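August 14, 2022
by Lacey Blackburn

I have been meaning to write about my grandmother's sheets for ages now, and this morning, with the windows open and the dryer humming away, it finally felt like the day (the coffee helped!).

She lived in Murbridge for most of her life, in the little yellow house behind the feed store, and she ironed everything. Pillowcases, dish towels, my grandfather's handkerchiefs, all of it, with the radio going and a glass of iced tea sweating on the windowsill. I used to sit under the ironing board and pretend it was a tent. When she passed, I brought home 26 of her pillowcases, and I've been slowly putting them back into regular use, one or two at a time.
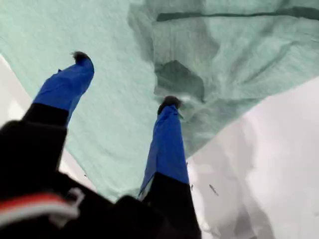
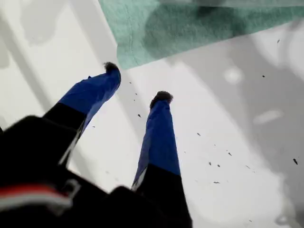
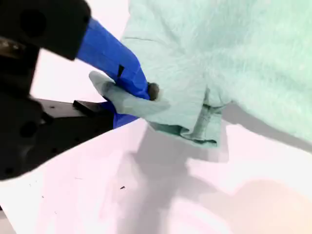

Blue fingers, three times over.

My own laundry habits are a lot looser than hers, I'm afraid. I fold while I'm on the phone with my sister, and half the time the fitted sheets get rolled into a ball and stuffed behind the towels. But I did buy a spray bottle last October, and I keep lavender water in it, the way she did, and the smell takes me right back under that board.

Next week I'll try to dig up her starch recipe. It's on a card somewhere!

2 comments

Gashaw: My mother ironed socks. Socks! Please do post the recipe.

patty_m: I still have my grandma's iron and it weighs a ton. Lovely post, Lacey.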